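In praise of the small shelf

My aunt Heidrun Ruchti kept a toy shop in Nisden for 23 years, and the piece of furniture she was proudest of was a low thing with two boards that stood just inside the door. She had grander cabinets at the back, with glass doors and little brass keys, and I don't believe I ever saw a child look into one of them for longer than it takes to sneeze. They went to the low shelf, every time, and stood there breathing on the cars.

I have been thinking about that shelf since April, when Damian Mayrhofer and I fell into a long and quite friendly quarrel over how toys ought to be kept. Damian is a tub man. He would have every family in the land buy one enormous lidded tub, tip the lot in at bedtime and be done with it. He has three children and I have one, so I listened politely, and I do see the charm of it at seven in the evening when your feet hurt. But I think he is wrong, and I should like to say why at rather more length than he allowed me over the washing-up.

A tub hides things. A shelf with two boards shows you the lot, and shows it to you at the height where a small person lives. Cars on the top, faces outward, side by side as though waiting for a ferry. Pigs underneath. It needn't be cars and pigs, of course, but I am fond of that arrangement and have never found one I like better.

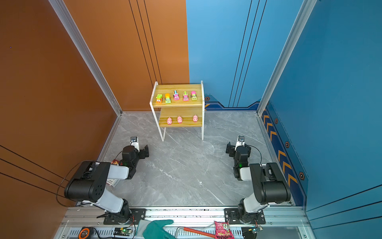
Damian's reply to all this was that children don't care about rows. Well, I have watched mine, and she cares a great deal. Left to herself she will spend a whole wet morning deciding whether the yellow car may stand next to the pink one, and woe betide anybody who settles the matter for her. There is thinking going on there -- slow, stubborn, private thinking -- and I can't see where it would happen if everything lived in a heap.

Then there is the question of how big. The catalogues are no help at all. Grellari will sell you a wall system 900 millimetres wide with a drawer for every mood, and Danzer has one that costs almost 800 francs before you have bought a single hook. Tamara Zakharchenko, who lives below us, was given the Danzer by her in-laws and now keeps her ironing in it. I would spend a tenth of that on two plain boards and a pair of white side frames, and put the rest towards shoes.

The small shelf has one more virtue, and it's the one I find hardest to get across. You can empty it. A child can empty it, all by herself, in a minute or so, and there it stands with its bare boards looking perfectly content, ready to be begun again.

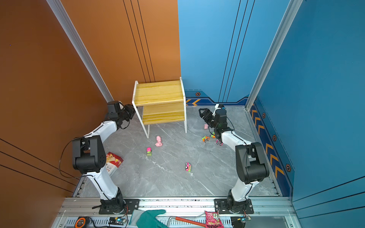 Page last changed: April, 14:20

I notice that grown-ups are made uneasy by a bare shelf. My husband Kilian will put a plant on one without knowing he has done it. But to a child an empty board is an invitation, and half the game is the carrying: one car at a time, gripped rather too hard, set down, looked at, picked up again and moved a thumb's width to the left. Damian calls this dawdling. I suppose it is dawdling, and I wish I had more time for it myself.
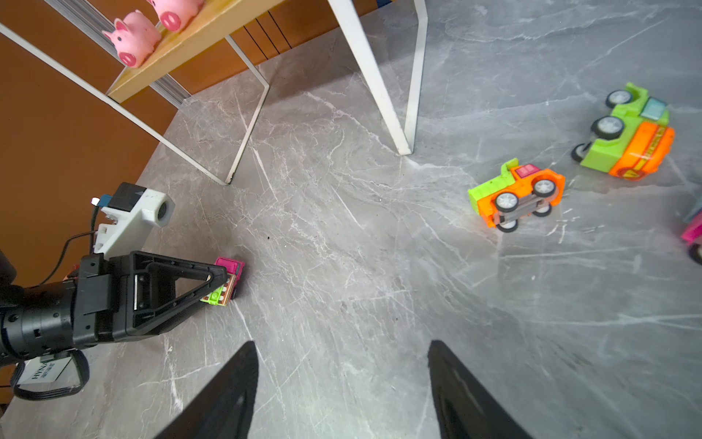 I'll grant him the matter of the stairs. A car left on the second step is a menace, and a tub by the bottom stair would catch it. We have compromised at our house with a washing-up bowl, which holds the strays until morning, when they are carried back up and found their places. Heidrun would have disapproved of the bowl. She would have approved of the carrying, though, and I think she'd have liked to be asked whether the pigs might go on top for a change.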